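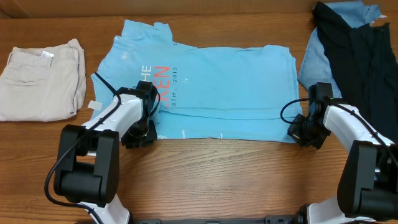 4. Stage clothes and ordinary clothes in the fans' accounts

Figure 2. Light blue T-shirt, partly folded, on a wooden tabletop, with other clothing on both sides.

In the previous section we discussed how the listeners of Drevness speak about the songs. In the present section we turn to what they say about clothes. This subject was not in our interview guide. It was brought up first by Radwa Alaoui, who attended the early concerts at the Dollent club and who described the singer's shirt before she said one word about the music. After her interview we left the guide as it was, but we no longer interrupted the speakers when they went in this direction.

Of the 30 persons interviewed, 20 mentioned clothing without being asked. In most cases it was everyday clothing of the kind shown in Figure 2, and only seldom a costume made for the stage. The group itself had no costumes until it signed with Zevo. Before this time the members played in what they had worn during the day, and several speakers attach a great value to this fact. For them it is a sign that the musicians belonged to the same town and to the same kind of families as the public.

The accounts do not agree with each other. Loubna Fawzy remembers that the singer, Bogumił Mazurek, wore a white shirt with a collar on the night when the electricity failed. Ilham Ragab was standing beside her on the same night and is certain that it was a dark pullover. Both women have told their version many times and each of them knows the version of the other. When we interviewed them together, they did not try to find a common answer. Fawzy said only, "You were looking at the drummer." We have found no photograph from this evening in the Hamdy collection, and the one tape which exists is a sound recording.

It would be easy to treat such differences as simple mistakes of memory. We prefer to ask what the detail does in the story. Fawzy's white shirt appears at the moment when the lights go out, and in her telling it is the only thing on the stage that can still be seen. The dark pullover of Ragab has the opposite effect: the singer disappears completely and only his voice remains. In both stories the garment prepares the listener for the song which comes next, sung without microphone. On the choice of this song the two speakers agree fully, and so does the tape.

A second group of accounts concerns the clothes of the fans themselves. Here the speakers were more hesitant. Some of them laughed or lowered their voice. They remembered borrowing a jacket from an older brother, or changing in the train, and one man asked us to stop the recorder for a short time before he continued. Alaoui still keeps the blouse she wore to her first concert. She has never washed it again, but she told us also that she is not sure any more if it is the right one, as she had 2 of the same pattern and gave the other to a cousin.

The musicians gave less importance to the matter. Mazurek, who was 82 at the time of our conversation, could not say what he had worn at the Dollent and was a little surprised by the question. He spoke at length about the amplifier, which was borrowed and had to be returned before midnight, and about the smell of paint in the corridor behind the stage. When we read to him the two descriptions of his shirt, he answered that he had owned neither of them. After a pause he added that his wife would have known.

This distance between the stage and the hall has been noted already in Farouk's work on wedding singers, where the guests could describe the dress of the singer many years later and the singer remembered mainly the payment. Our material points in the same direction, although our group is smaller and almost all the speakers come from one town. We must also consider that the sleeve of the first Zevo record, which shows the members in matching suits, was present in many of the homes we visited. Three speakers placed these suits in concerts that were held before the suits were bought. The sleeve hung on the wall during two of these interviews, and the third speaker took it out of a drawer while he was talking.

We return to the record sleeves in Section 5, together with the posters from the April tour.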